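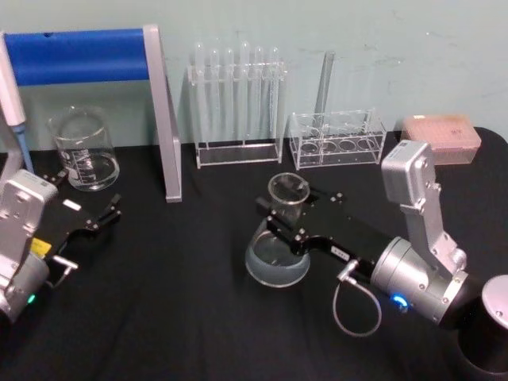 Figure 4.1 Two arms at the glassware bench. The right gripper holds a conical flask by the neck; the left one is open and empty.

Chapter 4
Picking a Gripper for Glass

Glass is a wonderful teacher. It's smooth, it's clear, and it lets you know right away when you squeeze too hard! In this chapter you'll put two finger sets, the Larkus and the Kovier, through the same jobs and learn to compare them fairly. You'll also meet the question that started a long friendly argument between Latifa Abou Zeid and Torquil MacRitchie: does a poor grasp come from the fingers or from the camera that guided them?

Start with the layout. A beaker, a flask and a rack of slim upright pieces each ask for something different, and a gripper that does well on a wide rim may be hopeless on a thin stem packed in beside its neighbors. 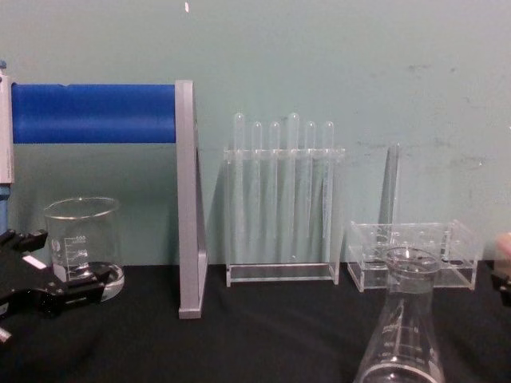 4.1 What the Camera Gives You

Clear objects are hard to see. Their edges show up as thin bright lines, and the wall behind them comes straight through. Move the camera and those lines move too, so try every grasp from at least 3 viewpoints before you blame the fingers.

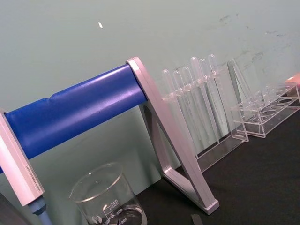
A close, tilted view is great for reading the marks on a beaker and much less helpful for judging how far apart two racks are. Plan on 40 grasps per finger set, and write down every miss, including the ones that feel like bad luck. Those are often the most fun to sort out, and we'll use them again in Section 4.3.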